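Subject: Re: [mellmont-allotments] Leeks again

Wael Bouazza wrote:
> Mine have rust for the second year running, all down the
> outer leaves. Is it worth pulling the lot, or do I leave
> them till December and hope? Also, has anyone got spare
> seed for next year?

Hi Wael, hi all,

Don't pull them! I had rust on every row two years back and we ate the lot. Strip off the worst leaves, put them in the council bin (not your compost) and leave the rest alone. A cold spell usually slows it down. I'd go easy on the chicken pellets too, mine always get it worse when I've been generous.
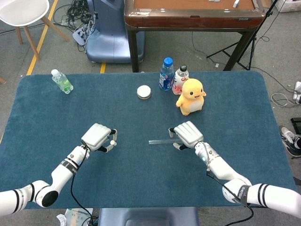 As for seed, I've got half a packet of Cernano left, which is the one I grew along the shed side. It said 300 seeds on the front and I sowed maybe a third of them, so there's plenty if you want some. They're not the fattest leeks you'll ever see, but they stood well right through the wind and only a few had any orange on them. I'd move the bed as well if you can, and keep it away from where your garlic was.

I'm up there most mornings before nine, plot 32, the one with the blue water butt. If I'm not about, I'll leave the packet in a jam jar under the bench. Does anyone still have the long dibber, by the way? I lent it out in spring and I've forgotten who to!

Cheers,
Jan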